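Section 6: Setting up your refill station

If you've made it this far, your Lirater stand is level and the drip tray is in. Good! Now comes the part I like best, which is getting the soap and oil decanted so you can throw out all those half-empty packages.

I do this at the kitchen counter, and I like to have everything I'm going to fill close by before I open anything. Give yourself a good hour the first time (I was much slower than that, but I kept stopping to print labels).
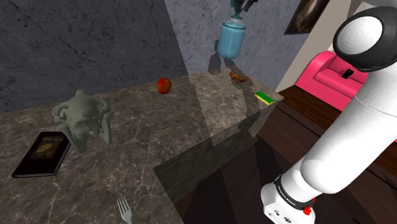 Before you start, wash your hands and clear the sink. You'll be back and forth to it more than you expect, and a sink full of breakfast dishes gets old fast.

1. Wash every container in warm water with a drop of plain dish soap. Rinse twice.

2. Stand them upside down on a rack and leave them overnight. I know, it's a pain. Any water left inside will cloud the oil.

3. Write your labels now, while you wait. Put the contents on the first line and the fill date on the second. Mine all say 23 Jan 2024, which makes me look very organized.

4. Push the Flinis funnel into the neck until it stops. Don't twist it – the little tabs on the side snap off and you'll be ordering another one like I did.

5. Pour slowly. Stop well short of the top so there's room for the pump tube.

6. Lift the funnel straight out, wipe the neck, and close it up.

Note: If you bought the Plenine starter kit, it comes with 10 blank labels. They stick very well to anything smooth and very badly to anything greasy, so wipe first.

Caution: Never mix two cleaning products in the same container, even when they smell the same and come from the same shelf. If you want to change what goes in one, go back to step 1.

Caution: Keep bleach in the package it came in. It doesn't belong on the stand at all.

Thick soaps are a bit different. They crawl down the funnel, trap air, and then burp all over your hand. I tilt the container slightly and let the soap run down the inside wall, and that settles it most of the time. If it's still crawling, set the package in a bowl of warm water for a while and try again. 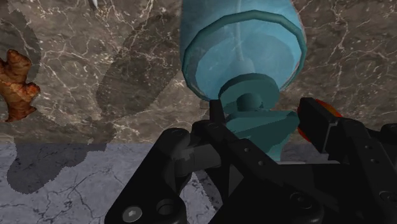 Can I top up a container that's still partly full?
For dish soap and hand soap, sure, as long as it's the same product. With cooking oil I'd use up what's there and wash the container before refilling, so you don't end up with old oil sitting under the fresh stuff.

Once everything's filled, load the stand from the back row forward, heaviest first. Check the feet again when you're done – mine needed another half turn on the left side. The Rathore wall bracket is covered in Section 7, and you can skip that one if your stand is staying on the counter.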